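Ristar prize opens for school chemistry projects

Entries are now open for the Ristar chemistry prize, which goes each year to a piece of practical work done by pupils in Fodotley or Prarton. Teams may have 2 or 3 members, and the work must have been carried out during the current school year. The winning school receives 1000 dollars to spend on laboratory equipment.

The theme this time is water. Projects might look at hardness in tap water, the acidity of rainwater, or how well different filters take out dissolved salts. Last year there were 305 entries, and most of the shortlisted ones dealt with food: the vitamin C content of stored orange juice, and the browning of cut apples. The judges said then that the best reports gave their failed runs as well as their good ones, and they would like to see more of that.
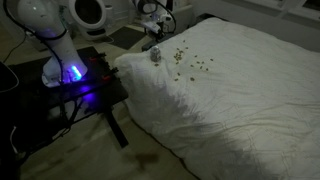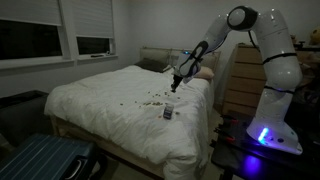 White robot arm on its black table next to the bed, with the base light on

Reports should be typed and should include a method, a full table of results and a short section on safety. Photographs of the apparatus are welcome but carry no marks. Teams using acids stronger than household vinegar need a signed form from their science teacher - the form is in the entry pack.

The Gunawan laboratory in Prarton will again lend pH meters and burettes to schools that are short of them. Requests need to be in by the end of February, and equipment has to be collected in person before 4 pm. Reports are due in March. Shortlisted teams will be asked to give a ten-minute talk at the laboratory, with questions afterwards.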